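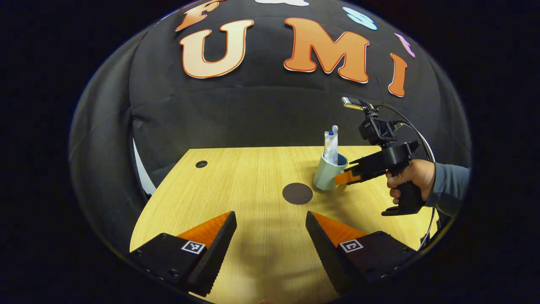

Cleaning a ceramic mug used for toothpaste

1. Take the tube out and wipe the cap and the crimped end with a damp cloth.
2. Fill the mug with 400 ml of hot water and one spoonful of baking soda. Leave for 36 minutes.
3. Scrub the inside base with a bottle brush. Dried paste collects where the wall meets the bottom.
4. Rinse, then dry upside down on a rack.
5. Return the tube cap end up, with the cap fully closed.

Repeat every 6 weeks. Do not use steel wool on glaze.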